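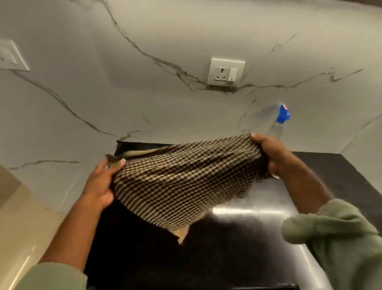

*The hob, with the checked cloth.*

Section four of the Godholm equipment plan was headed Surfaces, and Tamsin Thibodeaux had left it until last. Sections one to three had gone through at the first reading – two lifting arms, a floor unit, a spare battery for each. Section four asked for a wiping arm, the Ornent, at a unit price that took up most of what remained.

Hollis Haddad had returned the draft with one note in the margin. State current method.

She wrote: cloth, spray, two hands. She wrote that the hob and the worktop took seven minutes together, and that the Ornent was quoted at 23. She added the service contract, the wall bracket and the replacement pads, which Mudon sold only in boxes of 266.

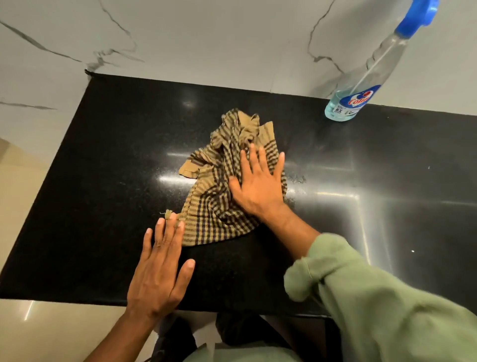
The pads troubled her more than the minutes did. A box would not fit in the cupboard at Godholm, so a cupboard would have to be budgeted for, and cupboards came under Pettigrew, who did fittings and closed their books in August.

She rang Hollis.

"What does the cloth cost?" he asked.

"There's no line for it."

"Then what are we comparing the arm with?"

She looked through the old orders. Imani Kasprzak had signed for six cloths, checked, fringed, no supplier given. Tamsin opened a new row under Surfaces and typed them in. The sheet asked for an expected service life in years. She left the box blank, and the total at the foot of the column turned red.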